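Home | World | Diplomacy | Opinion

The consul who does her own stamping

June 11, 2022 | 2 min read | 9 comments

Amna Mohmand has been honorary consul in Grelurside for nine years, a post that comes with a brass plate, a rubber stamp and no salary.

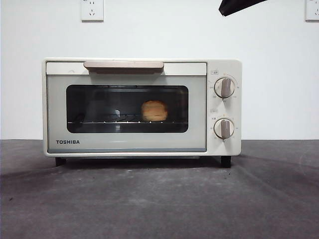
"People hear 'consul' and look over my shoulder for the driver," she says. "I take the bus."

Her district covers 900 of her country's citizens, most of them on contract at the Avport shipyard. They lose passports. They get married on short notice. Last October, 400 of them needed papers renewed in the same two weeks, and the ministry back home responded by sending a circular on flag etiquette.

"It was a good circular," Mohmand says. "I learned which way up it goes."

The embassy would like to replace posts like hers with an online booking system. She has tried it. It asked for her mother's maiden name and then logged her out.

She is careful about the bigger questions. Asked if the new visa agreement will be signed this summer, she studies the ceiling for a while. "Both sides have described the talks as warm," she says. "I've been to talks. The heating is always on."

Her term is up for renewal, and the form has to be stamped by the nearest consul. She has written to the capital for guidance and is waiting to hear.

Share 400 | Print | Next: Diplomacy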